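About Kerkstead Military Family Support

Reading time: 5 min

Kerkstead Military Family Support helps service members, veterans and the people who live with them. We work in the towns near the Jerkent training base, and our office is in Kerkstead, a short drive from the main gate. We are a registered nonprofit. We are not part of the armed forces, and we do not report to them.

Who we are

We started as a phone list. A group of parents whose sons and daughters were on the same deployment shared their numbers so that anyone who heard something could pass it on. When that unit came home, the list stayed in use. Other families asked to be added, and before long it held 176 households. At that point the group rented a room, put in a desk and a phone, and took the name we use now.

Most of our staff have a connection to military life. Several served. Others are married to someone who did, or grew up moving from base to base. We also employ people with no service background at all, mainly in benefits advice and accounting, where other kinds of experience matter more.

What we do

Our work falls into a few areas, and they overlap a good deal.

Deployment support. Before a unit leaves, we hold evening meetings for families at 7 p.m. in the Kerkstead office. We go over mail, phone contact, powers of attorney, and what happens to pay and housing while someone is away. During the deployment we call every family that has signed up at least once a month. Some people want a long talk and some want two minutes. Both are fine.

Benefits and paperwork. A large share of the people who contact us have a claim that is stuck, a form that came back, or a letter they do not understand. Our advisers read the letter, explain it and help write the reply. We can go along to appointments. We do not give legal advice, but we can refer you to lawyers who handle military cases.

Bereavement. We support families after a death in service, and also after the death of a veteran at any age. This can mean help with funeral arrangements, travel for relatives, or someone to sit in on meetings with officials. There is no time limit. We are still in touch with families who first came to us many years ago.

Leaving the service. The Adeleke program is our course for people in their last year of service. It covers job applications, renting a home off base, finding a doctor and managing a household budget. The course runs in small groups, and partners can attend on the same terms. Last year 314 people finished it.

Small grants. We give grants of up to $1000 for urgent costs such as car repairs, a broken furnace, or a flight to see a relative in the hospital. Applications are normally decided within 3 working days. Grants do not have to be paid back.

Where we work

The Kerkstead office is open to anyone, and you do not need an appointment for a first visit. We also have a smaller office in Kodov, which opened when the supply depot there was enlarged. Kodov has two advisers and a meeting room that local veterans' groups can book without charge. The bus from the Jerkent main gate stops outside the Kerkstead office but does not go as far as Kodov, so please call ahead if you need a ride.

Each August we hold an open afternoon on the field behind the Kerkstead office. It is mostly a cookout, with tables from other local services such as the library and the housing office. A short wreath-laying takes place at noon before the food is served. Families who have lost someone are asked first whether they would like a name to be read out - many say yes, and some prefer not to.

How we are paid for

Most of our income comes from individual donations and from two local foundations. The rest comes from the thrift store in Kerkstead, course fees paid by employers who send staff to us for training, and money left to us in wills. We do not take money from defense contractors. That rule was set in our first year, and the board reviews it every time it is raised. Our accounts are published each year, and a printed copy is kept at the front desk in both offices. 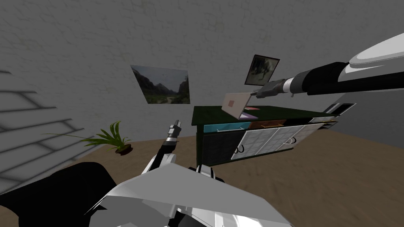
Do I have to be currently serving to get help?

Anyone who has served, for any length of time and in any branch, can use our services, and so can their partners, parents, children and anyone else who depends on them. We will ask for some proof of service before paying a grant. For advice or a phone call, we do not ask for any.

Privacy

What you tell us stays with us. We do not share names or case details with a commanding officer, an employer or a family member unless you ask us to in writing. The exception is where someone is in immediate danger, and our advisers will explain this at the start of a first meeting.

Working with us

Paid jobs are posted on the notice board at both offices and on the jobs page. We train our phone callers over four evenings, and we ask them to stay for at least a year so families are not passed from one person to another. Callers who have lost someone in service are welcome, though we suggest waiting a while before starting.

If you have a complaint, tell any member of staff or write to the Kerkstead office. Complaints go to a board member who was not involved in the case, and you will get a written answer.

Related pages

Before a deployment: a checklist for families
How to apply for a small grant
The Adeleke program: course outline
Getting to the Kodov office
Our latest accounts

Sign up for our monthly newsletter. We use your email address only to send it, and you can unsubscribe at any time.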